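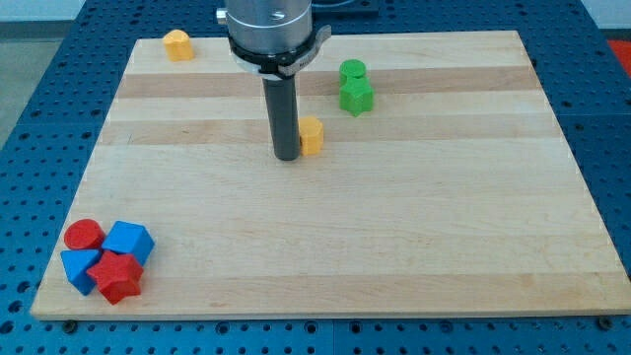
Episodes dropped on upload, block pushing station
Opened by: Rawan Hamdan
Assigned to: Nizar Nseir
Status: Waiting on re-run
Priority: Normal

Rawan Hamdan, May 25, 2022
The Jadus recorder shows 3,482 episodes saved for the eight-block board. The Rizk bucket has fewer, and the sync page says complete. I found the gap when the training job would not start because the index and the folder did not match. The missing ones are all short episodes, mostly single pushes like "move the yellow hexagon to the green star." Long ones with several instructions in a row are fine.

Nizar Nseir
Can you send the recorder log from the station machine? Also, which build?

Rawan Hamdan
Log attached. Build is the one Fotis put on last week. We did not change the blocks or the rod tip.

Nizar Nseir
Thanks. The uploader skips any episode under 10 seconds. It treats them as false starts and writes no warning. The old build had the same check but it was set to 4.

Fotis Konstantinidis
I raised it. We were getting a lot of empty episodes where the operator hit record and then stopped to read the instruction. I didn't think about the single pushes.

Widad Haddad
Please don't delete anything on the station disk until this is sorted. Cleanup runs when the disk is nearly full and it goes by the sync status, so the skipped ones could be removed.

Nizar Nseir
Cleanup is off. I set the limit back to 4 and added a line in the log for each skipped file. Started a re-sync on the first 1,000 episodes. The short pushes in that batch are showing up in the bucket.

Rawan Hamdan
Confirmed for that batch. Index matches the folder. Some have the instruction text field blank, is that the same problem?

Nizar Nseir
Different one. Text is joined in a later step. Open a separate ticket and assign it to Nisreen Nassar.

Rawan Hamdan
OK. Leaving this open until the rest is through.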